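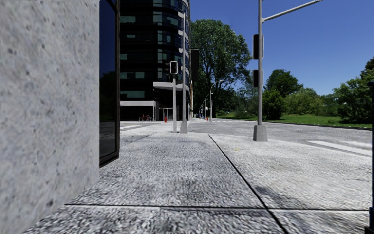
Fidell Bunora city walking shoe

I've sold walking shoes for years and the Bunora is the pair I keep going back to! It's a lace-up for people who spend the day on hard sidewalks (me, every trade show) and want their knees to still be speaking to them by dinner.

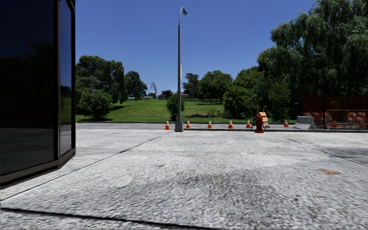
The midsole is a medium-firm foam, softer under the heel, and each shoe weighs 400 grams in the middle sizes. They run a touch long, so go down half a size if you're in between. I did, and I wear thin socks.

Break-in took me about 65 miles, mostly to and from the Zaki depot – the tongue is stiff at first, so loosen the top two eyelets.
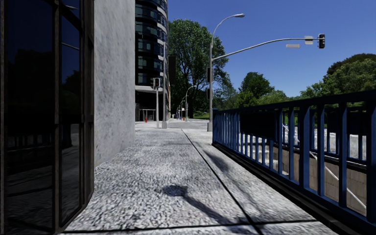
Colors: slate, oat, rust. Rust is back in September.

Price: $113, spare Urnel insoles included. Exchanges are free if you've only worn them indoors.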